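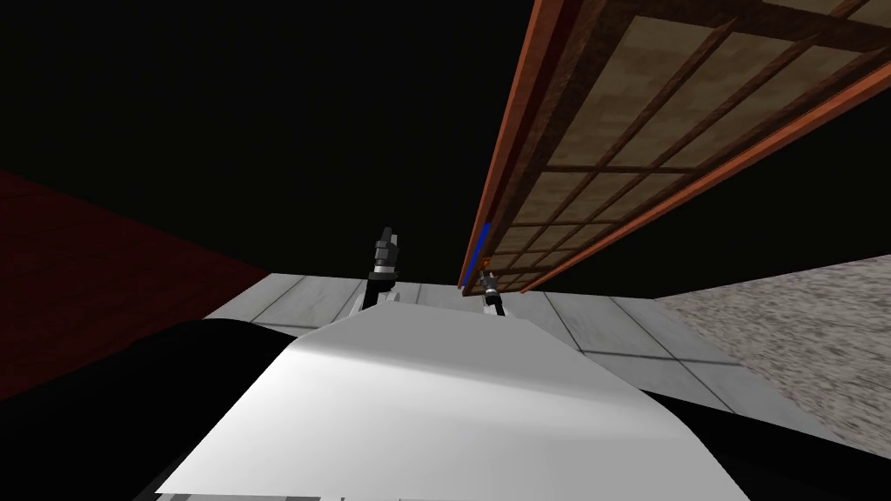
Slide 1. Simulator view from the robot's own viewpoint, both grippers up, lattice panel overhead.

SPEAKER NOTES - Two arms, one shared bench
Slot is 20 minutes, questions after. Keep water away from the laptop.

Leave slide 1 up during the introduction. Names: me, Parviz Daneshvar, hardware and wiring. Ha-rang Pyo, simulation and control. The robot is called Moon. The workshop is Likham. Skip the story of the name unless asked.

Point out the white surface at the bottom center. The left gripper is just above it, the right one is farther off, under the narrow end of the panel. Both point up. Say that the size difference is perspective - someone always asks if the grippers are different models.

The background is plain black. We spent no time on walls. The floor tiles stayed in as a check by eye on the horizon: if the tile lines look wrong, the camera pose is wrong.

Why simulate first. The shared bench is booked in the evenings and we get two slots a week. Ha-rang logged 334 runs in August before we powered the shoulder joints. Of those, 110 ended in a self-collision stop. Most traced back to one wrong joint limit in the model file. Show the line, then move on.

Control software is Lorkavis, our own code. Loop runs on the desktop. Do not go into the message format here, it is on slide 9.

Slide 2, cable routing. Wrist cable length is 379 mm with slack for full rotation. First version was shorter and pulled out of the connector. Pass the old cable around.

Slide 3, power. Separate supplies for arms and computer, common ground at one point. Emergency stop cuts the arms only. Repeat this if anyone came in late.

Slide 4, mismatch between model and hardware. Friction is the largest term. Gripper closing time is second. We measured both on the bench and put the values back into the model by hand.

If time is short, drop slide 5 and go straight to the parts list.

Likely question: can the model be shared? Yes - ask Ha-rang for the Clemance folder, revision 1854. Older ones have the bad joint limit.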